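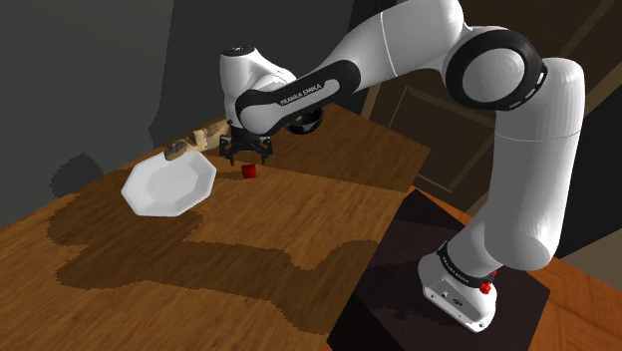 4.2 Keeping the planner and the controller on speaking terms

Our first version of the stack did what most people do: the planner handed over a full joint trajectory, the controller followed it, and perception sat out until the arm stopped. I liked how simple that was. I stopped liking it once we began looking at the last stretch of the approach, where the fingers come down over the cube and even a small pose error means a finger lands on top of it.

So we split the motion in two. Everything up to the hover pose is still planned in Truneo, our sampling planner, with the table and the plate in the collision model. From the hover pose down, a small servo loop (we call it Dumell) takes over and re-reads the cube pose every cycle. Figure 4 shows the simulated Franka arm with its gripper open over the red cube, which is the neighborhood where the handoff takes place. The servo loop can't see the planner's goal at all. It gets a cube pose, a gripper pose and a speed limit, and that's it.

Picking the handoff height took longer than I'd like to admit. Too high, and the servo loop wanders through space the planner should own – it has no idea the plate exists. Too low, and there's no room left to fix anything. We settled on 5 cm after a long Friday of staring at plots with Carleen Pomare, who wrote most of the servo code and had argued for that number from the start.

Perception runs at 30 Hz, well below the control rate, and our early runs had an ugly little stair-step in the wrist velocity every time a new pose came in. We now filter the pose before it reaches the controller and drop any estimate older than 2 frames. The filter adds some lag, but at the speeds we use on the way down I'll take that trade any day.

We ran 111 simulated episodes with the cube and plate positions shuffled each time. I went through the failed ones by hand, and most came from the wrist hiding the cube from the overhead view right before the fingers closed. The loop then held its last good pose, and if that pose was off, so was the grasp. We tried a side view as a backup and it helped, though the two views sometimes disagreed and we had to write a tie-break rule (see Section 4.3).

Figure 4. The simulated arm with its gripper open above the cube, next to the white octagonal plate.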